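In defence of washing up by hand, with solid soap

My sister-in-law Teresa Tierney bought a dishwasher last April and has not stopped talking about it since. She is very happy and I'm happy for her. But every time I go round she opens the thing to show me the racks, and every time she asks when I'm getting mine, and I've run out of polite ways of saying never. So I'm going to say it once at length and she can read it here.

I like washing up. I like it after dinner with the radio on and the back door open, and I like it even more at half past six in the morning when there's only a mug and a porridge pan to do and the house is quiet. It's the one job in my day with an edge to it. You start with a heap, you finish with a rack, and you go and sit down. I can't say that of my inbox!

What I don't like, and never have, is washing-up liquid. I grew up with a mother who squirted it as if she was putting out a fire, and you could taste lemon in your tea until lunchtime. I did the same myself for years. Then my neighbour Melahat Akyol gave me a block of dish soap when I moved in (a block! I thought it was for the bathroom and had it by the bath for a week) and I've been a bore on the subject ever since.

The way I do it is dead simple. Wet the sponge, rub it over the soap a few times, get on with the plates. When the suds go, rub it again. You use what you need and then you stop, and with a bottle I could never manage that, my hand just squeezes of its own accord.

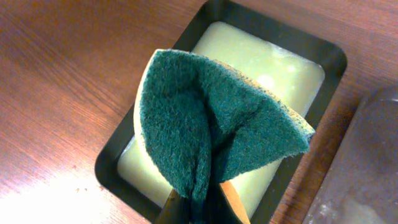
I'll admit the block needs a bit of looking after. Leave it sitting in a puddle and it turns to porridge, and you'll be scraping it up with a butter knife. Keep it in something with sides, tip the water out at night, and it'll go on for ages. Mine cost me 4 euro at the market and I've spent more than that on a sandwich.

And the sponge! People have strong feelings about the sponge. Úna Moynihan, who I've known since school, won't have one in the house and uses a brush for everything, including wine glasses, which I find alarming. I tried the brush for a month. It's grand for bottles and hopeless for forks. With a sponge you can fold it over and get right in between the prongs, or pinch it down to a corner for the rim of a pan, and you've the rough side and the soft side there in the one hand. When it gets too sad for plates it goes under the sink for the bins and the bike.

Teresa says the machine saves her 38 minutes a day. She has timed it. I did ask what she does with them and she said she looks at her phone, same as the rest of us. I spend mine looking out at the yard with my sleeves rolled up, and some evenings my husband dries and we have the only proper conversation we've had all day.

So no, I'm not getting one. The cupboard it would go in is full of jam jars anyway.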